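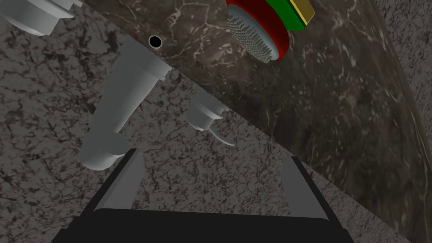
Water Use in Shared Student Kitchens
Project report, Household Resources module
Submitted August 14, 2018

1. Background

Our group was asked to choose one everyday use of water and measure it over a short period. We picked washing up. Most of us live in shared flats, and the water bill in these flats is usually split equally, so there is little reason for anyone to watch how much they use. We wanted to find out how much water goes on dishes in a normal week, and whether a simple change in habits would bring it down.

The work was done in June at Charbonneau House, a student residence with one kitchen per floor. Five kitchens took part. Each has a single sink and a mixer tap, and none has a dishwasher. Between them they were used by 19 residents during the test period. A few people moved out before the end of term, and we left their kitchens in the study but recorded the date they went.

2. Method

We fitted a Kitanum inline flow meter under each sink. The meter shows a running total in litres. Somebody from the group read it every evening and wrote the figure on a sheet kept inside the cupboard door. The meters were borrowed from the department and had been checked against a measuring bucket before we got them. We repeated the bucket test ourselves and were happy with the result.

The study had two parts. In the first part residents were asked to carry on as usual. In the second part we gave each kitchen a washing-up bowl and a card with short instructions:

Scrape plates into the food bin first.
Fill the bowl once and wash glasses before pans.
Rinse everything together at the end.
Change the water when it is greasy.

Both parts lasted the same number of days. We did not tell residents the figures from the first part until the whole study was over, as we thought this might change what they did.

The meters could not tell washing up apart from other uses of the tap, such as filling a kettle or rinsing vegetables. We asked people to note large uses on the sheet, for example filling a mop bucket, and took these off the total. Small uses were left in.

3. Results

In the first part the kitchens used 2,245 litres between them after mop buckets had been taken off. In the second part the total was lower by 699 litres. This is a fall of a little under a third.

The saving was not even. The two ground-floor kitchens changed most. The top-floor kitchen hardly changed at all, and on several evenings it used more than before. When we asked, residents there told us the bowl was too big for the sink and got in the way, so they had put it under the table and gone back to washing under the running tap. We should have measured the sinks before buying the bowls.

The highest readings came on evenings when several people cooked separately. Where residents ate together, one person tended to do all the dishes in one go and the meter moved much less. We had not planned to look at this and have no proper records of who ate with whom, so we only mention it.

4. Problems

One meter stopped counting for an evening when its battery came loose. We filled the gap with the average for that kitchen. Two sheets got damp and had to be copied out again. The weather was also warmer in the second part, and people may have cooked less, which would make our saving look bigger than it was. We did not record the number of meals, and a future study should do this.

We also looked at fitting an Ureleck spray head to the taps, which the supplier, Gavumer, sells for use in small kitchens. The thread did not match the taps in the residence, and the adaptor did not arrive before the end of term. We still think it would be worth testing, mainly because it does not depend on people changing their habits.

5. Findings and suggestions

Using a bowl saved water in most of the kitchens we measured. The cost was low and residents had few complaints apart from the size. We suggest that the residence puts a bowl in each kitchen at the start of the year, bought to fit the sink, with the card fixed to the wall near the tap. We also suggest that residents are shown the meter readings for their own kitchen. Several asked for them, and two kitchens wanted to keep the meter after we had finished.

The meters have been returned to the department. Copies of the reading sheets are kept with this report.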